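Visit to the Falcão building, September

We got to Falcão a little before 9:30 on Monday, after the drive up from Judow. The old furniture warehouse has been split into small units, and most of the tenants open their doors twice a year. There were 11 units on the map they handed out at the desk. I saw nine of them before I had to leave.

The ground floor is mostly wood and upholstery. Orkden repairs chairs and had a long row of seats waiting for new webbing. Jailson Toledo runs the shop and let people try the stapler on a scrap frame. He charges $37 for a plain dining seat, fabric not included, and the wait was two weeks when I asked.

Upstairs the units are smaller and the hallway is narrow, so visitors went through in groups. I spent the most time in the mock kitchen near the far end. It is a small space closed in with dark gray curtains, clipped up along the top, with a light wooden table for a counter. A white toaster and a white microwave stand at the back of it, the microwave with a round dial like the one my parents had. Big foam letters on the curtain spell "Fast UMI" in several colors.

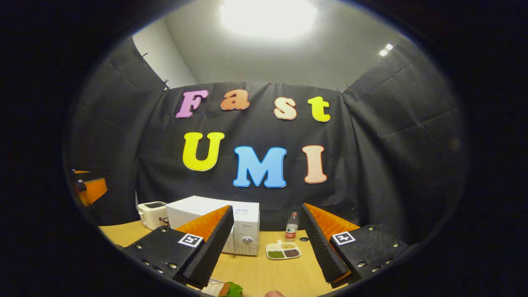

Our group was allowed ten minutes there, and people mostly talked about their own kitchens. A couple from Hisberg wanted to know whether curtains would work for dividing their studio apartment. I would say yes for the look, though I'd iron them first. Cloth won't do much about cooking smells either.

Coffee was on the landing, self-serve, with a jar for money. The stairs are steep and I did not see an elevator on our side of the building, so ask at the desk if you need one.

The last stop was the print room, where a man was cutting labels on a machine that had run 947 sheets since opening that morning. I bought a pack of plain tags and walked back to the parking lot by the loading dock.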